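The compost has been going for 18 months now and I still can't tell you what's in it. I know what went in. Coffee grounds, the outer leaves of everything, a cotton singlet I was assured would vanish by winter and which surfaced again last week looking better than some I wear.

My neighbour Hongmei Han has a heap the colour of fruitcake. Mine is the colour of a wet dog. She says it wants more brown. I have fed it cardboard, dry gum leaves and 6 years of bank statements, and it has digested the cardboard.
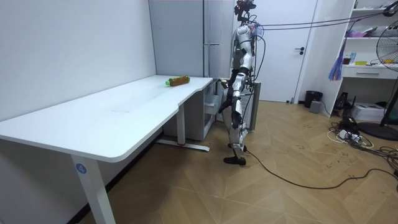 Bullham Community Garden Club – Notes from the Back Beds

The club's advice is to turn the heap every fortnight. I bought a Kullby aerator for this, a sort of giant corkscrew with handles, and it went in beautifully. Getting it out again took me, Lanying Yao and a fair bit of language. It now lives in the shed beside the Deng tumbler, the one I put together with the door on the inside.

Then there are the worms. I was told a decent farm starts with 2,000 of them, so that's what I ordered, and they arrived by post in a bag that I left on the kitchen bench while I had a cuppa and read the instructions. The instructions say to keep them cool and out of the light and to go easy on the onion. They don't say how long you have to find a lid.

Lanying reckons I should dig the lot into the pumpkin bed and start again in spring. She may be right, although I've grown attached to the singlet.

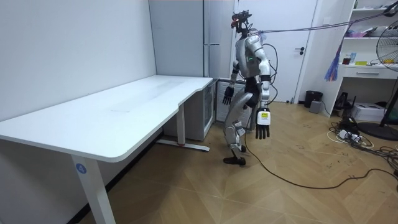
What I'm trying next

Smaller bits. Everything gets chopped before it goes in, which means I now prepare dinner for the heap with more care than I do my own. Also a bag of lucerne, and a tarp for when it buckets down.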